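Zip pouch keeps bulging -- how do you pack soft things in it?

Posted by Plinside, July 28, 2019

I bought a clear zip pouch with a pale green fabric edge to keep odds and ends in when I travel. Flat things are fine.
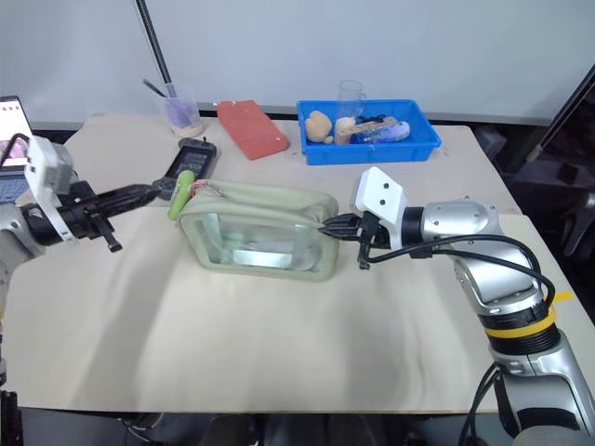
The trouble starts with anything soft. I have a fuzzy lime green ring, quite thick, and once it goes in the zip stops short of the end. I don't want to force it and split the plastic. Is there a knack, or do I need a bigger pouch?

2 replies

Grorunon

Get a bigger pouch. Mine cost next to nothing and I stopped fighting with it.

Santeri Rautiainen

You can probably manage with the one you have. Lay it flat on the table and open the zip all the way. Put cloth items in first, folded or rolled, and push them down to the bottom edge. Plush things go in last.
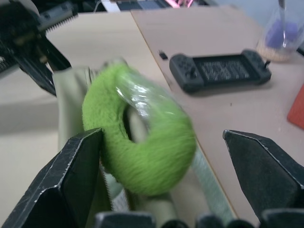 Press the ring down with your palm for 60 seconds before you close up -- short pile like that holds a lot of air. Then pull the zip in short goes, keeping the two sides together just ahead of the slider with your other hand. If it still sticks, take one thing out. Cling film round the soft bits helps a little, but it tends to come undone.

4 people found this helpful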